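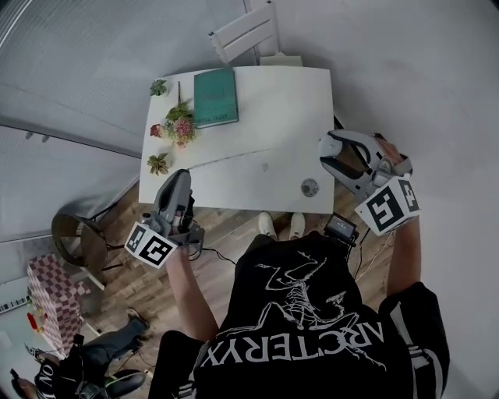 Two grippers, one book, and a budget to finish by November.

I'd promised Muva a number by teatime, and all I had was a spreadsheet with Grippers typed in the first box and a biscuit crumb stuck under the return key.

"Is it two or is it a pair?" asked the woman from Nikolaidis, down the phone. "Because a pair comes with the cables and two doesn't."

I said a pair, then, obviously, and she said a pair was a 14 week wait. Two I could have in nine days (without cables, she reminded me, quite kindly).

I put her on hold and went to look over the top of the screen. The teal book was still shut on the white table, next to the pink flower, and one gripper was hovering about as if it might bite. We'd hired that set from Flakik until the end of the month. Every morning I told myself we'd send it back, and every morning I added another line to the sheet. Marker cubes, spare. Cables, longer. Stools, 3, because I'd sat on the round brown one through a whole planning meeting and my back had opinions!

Ilon had the same set-up across town, only theirs was bought and paid for, and they'd been terribly smug about it at the summer do. I'm not proud of how much that went into my thinking.

"Hello?" said the phone. "Are you still there?"

"How much would two pairs be?" I said.

There was a lot of typing at her end. I deleted the stools – then I put one back.

"With the cables?" she said.

"With the cables," I said, and wrote 29 in the box marked weeks of rent, and rang Muva before I could change my mind.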